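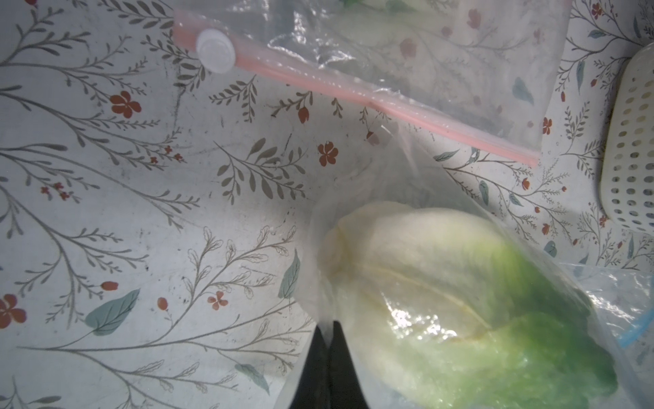 Los dos dedos negros de la pinza, vistos desde la cámara que lleva el robot, junto a una col china en su bolsa.

¿Cómo se le enseña a un robot a guardar la verdura?

¡Hola! Hoy os cuento algo de mi trabajo que me encanta. Yo enseño a un robot que se llama Skimer, y lo hago sin hablarle ni una palabra. ¿Cómo? Pues moviéndolo yo.

Imagina que quieres enseñar a un amigo a atarse los cordones, pero tu amigo no entiende tu idioma. Seguramente le cogerías las manos y harías el nudo con él, despacito. Con un robot se puede hacer lo mismo: agarro el brazo, lo llevo hasta la col, cierro la pinza y lo muevo hasta donde quiero dejarla. El robot va apuntando por dónde ha pasado cada una de sus articulaciones (son como sus codos y sus muñecas).

La otra manera es el mando a distancia. Me siento a un lado con un mando que se llama Kerkitz, y cuando yo giro la mano, Skimer gira la suya. ¡Parece un videojuego! Eso sí, al principio se me daba fatal – el primer día tardé 20 minutos en coger una zanahoria.

Mientras tanto, la cámara lo graba todo. Fíjate en las bolsas: son transparentes, brillan y están llenas de arrugas. Tú sabes enseguida dónde acaba el plástico y dónde empieza la col, pero para un robot es un lío tremendo, y encima el mantel tiene flores y hojas dibujadas que no se pueden coger.

Por eso no basta con enseñárselo una vez. Para cada tarea hago 100 demostraciones, con la verdura colocada de formas distintas: tumbada, torcida, más cerca, más lejos... En una mañana buena me salen 40, y luego me voy a comer con el brazo cansadísimo.

Después, un programa llamado Tratis repasa todas esas grabaciones y busca en qué se parecen. Cuando termina, suelto el mando y le toca a Skimer probar solo – ¡qué nervios!

¿Quieres probar en casa? Tápale los ojos a alguien y guíale la mano hasta una manzana. Luego cambia la manzana de sitio y que la busque sin tu ayuda.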